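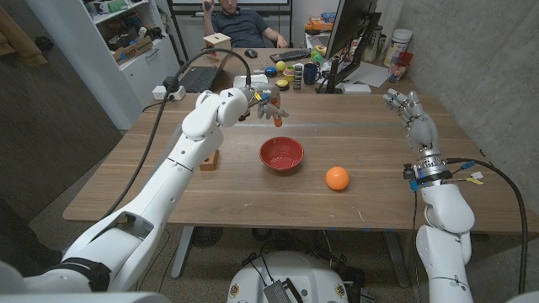 My mother packed spare parts at Cundlow for thirty years, and I have done it for eleven. When I started there were 51 of us on the floor at Astville. By the August I am writing about there were 32, and I was one of two people moved off the line and into the back office to help with the new arms. My job was to put things on a table and take them off again. There was a red bowl, an orange ball and a small wooden block, and then an orange and white piece, short and round, that the left hand would close on and hold upright above the wood while the right hand waited, open, with its fingers pointing up. A man in a dark grey polo shirt sat at the desk behind with his laptop and his mug. He was from Prescombe, the firm that had sold us the arms. He had been told to call us operators.

I liked him well enough. He ate his lunch at the desk and asked me sensible questions. He wanted to know how I picked up a washer from a flat surface. I had to do it a few times before I could tell him. I slide it to the edge of the bench and take it as it comes off. He wrote that down and asked if everyone did it that way. I said my mother wetted her finger.

He laughed and wrote that down too, although I don't see what he could have done with it.

The other person who had been moved was a woman from goods in. She had the mornings and I had the afternoons, and we met for ten minutes at one o'clock to hand over. There was a sheet. It said which things had been on the table and in what order, and how many times each had been dropped. She had neat writing and put the drops in red. On the line we had never kept a sheet of our own drops. If you dropped something you picked it up.

In the canteen they wanted to know what it was like. I said it was slow, which was true, and they were pleased to hear it. One of the drivers asked me how slow, exactly, and I told him I could pack a full Nakpan order, 102 pieces, in the time it took the arm to do a tray. He went round repeating that for a week. I knew by then that it was getting quicker. I had seen the sheets. I let him carry on saying it.

My mother rang most evenings. She had worked in the old building, the one they put up in 1971, and she thought of the place as still being that building. She asked if they had put the thing where the tea trolley used to go. I told her it was in the back office and she said there was no back office. Then she asked what my hands did all day, if that thing was doing the work. I said I moved the bowl a bit to the left. I moved it a bit to the right.

"And they pay you the same?"

I said they did, for now.

The manager came through one afternoon at half past three with two visitors. They watched it pick up the block and let go of it over the bowl. The block hit the rim and stayed in. One of the visitors clapped. The manager said it would take the strain off people, the wrists especially, and he turned to me because he knew about my wrist. I had been off with it in the spring. I said it was a lot better. It was, too. It had not hurt since I left the line, and I had been sleeping through.

When they had gone the man from Prescombe asked if I would go on a course. There would be one job looking after the arms once they were out on the floor, perhaps two later on. He said he would put my name forward if I wanted. I asked if he had said the same to the woman from goods in and he said not yet.

I filled in the sheet. There had been four drops. I took the bowl and the block off the table, wiped it down and put my coat on, and on the way out I stopped at the line and stood at my old place for a minute. Somebody had moved the stool. I put it back where I used to have it and went for the bus.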